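Home and Community > Junior Explainers > Clothing
September 11, 2020
By the Fodari Learning Centre

Why do we fold our clothes?

Clothing is made from fabric, and fabric keeps the shape in which it is left. A top that stays crumpled in a pile will develop creases. Folding keeps garments tidy and helps them fit neatly in a drawer or wardrobe.

The first step is to find a clean, flat surface, such as a bed or a table. Lay the garment down and look for its main parts. The neckline is the opening for the head. The sleeves cover the arms. Many tops also have ribbing, a stretchy band of fabric with raised lines.

A black top on striped cloth

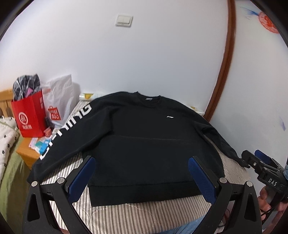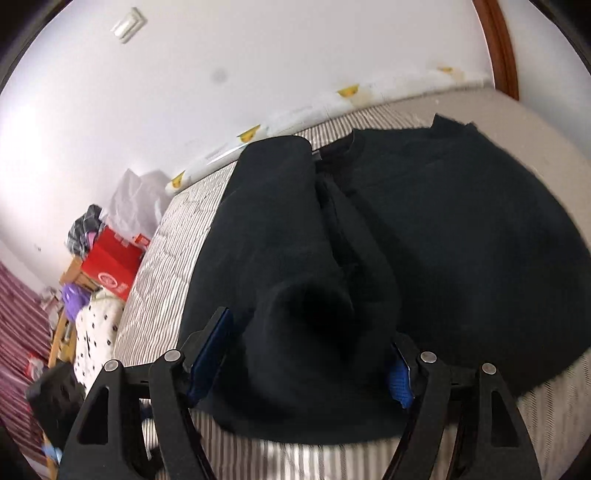
Sleeves are usually folded first. Bring each of the two sleeves across the body of the garment – gently, without pulling – and smooth it with the palm of the hand. The lower half may then be folded up to meet the collar.

Heavy knitted jumpers should be folded and not hung. Their weight can stretch the shoulders on a hanger. Children who are learning to fold may wish to begin with a T-shirt.

Last updated: June 2021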